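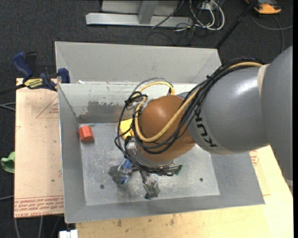 The four-day week has arrived in Remanthorpe, or so the posters in the station say. Haberkorn, which makes hinges and door closers on the edge of town, moved its 68 office staff to the new pattern in February, on full pay, and has been giving talks about it ever since.

I went to one of the talks. There was a slide with a sunrise on it. We were told that sickness was down, that people were baking again, and that output had held steady. How output is measured in a department that answers emails was left for the questions, and the questions ran out of time.

Mayu Shimada works in accounts and likes her Fridays off. She also starts at 7.30 now and eats lunch at her desk. "It's the same work," she told me. "I just do it faster and talk to people less." She wouldn't go back – but she laughed when I asked about the baking.

Then there is the shop floor, which is still on five days. Management calls this phase 2 and won't put a month on it. Skutden, the consultancy that designed the scheme, has a report running to 9 chapters, and shift workers get a page and a half near the back.

I'd like to believe in it. I have wanted a long weekend every week since I was sixteen. But a survey filled in by people who have just been handed a day off, and who know it could be taken away again, will tell you that they are very happy indeed. Trorberg council is now considering the same plan for its 2,000 employees, and has booked the same speaker.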